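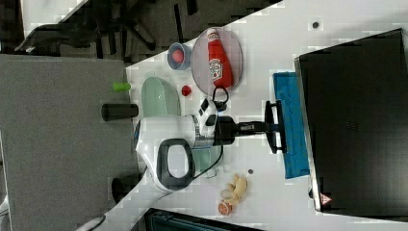
Figura 3. Brazo blanco con pinza paralela negra sobre la mesa de trabajo; objetos del kit Matby y paño azul.

Buscar en esta revista Buscar
Inicio Números Autores Envíos Contacto

4.2 Evaluación del kit Matby

El kit lo distribuye Jorkar: juego de objetos de cocina, plantillas de tarea y licencia del planificador Vilari. Lo recibimos en agosto, versión básica. Montaje en una mañana, sin incidencias salvo un cable de datos defectuoso (repuesto por el proveedor a los 14 días).

Protocolo: 6 tareas de recoger y colocar, 765 intentos en total. Posición inicial de los objetos sin fijar, orientación tampoco. Un intento se da por válido si el objeto queda dentro del recipiente indicado y la pinza vuelve a reposo. Si hubo que parar a mano, fallo. No se repitieron intentos dudosos.

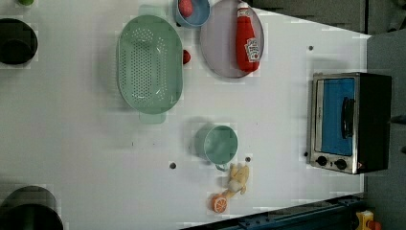

Los recipientes dan más problemas que los alimentos. El colador, por tamaño y por los agujeros, obliga a agarrar por un asa o por el borde, y el planificador no siempre elige bien. La taza depende mucho de hacia donde apunte el asa. La botella tumbada en el plato, caso aparte: el plato se desplaza con ella y el intento se pierde. Las piezas rojas pequeñas ruedan.

Tasa de éxito global, 68 %. Algo por debajo de lo que esperabamos con el planificador de fábrica, suficiente para docencia. Con Hayat, nuestro ajuste previo de agarre, mejora la taza y apenas cambia el colador. Desglose por tarea en la tabla siguiente. Pendiente: repetir con la versión ampliada del kit, que Jorkar todavía no sirve.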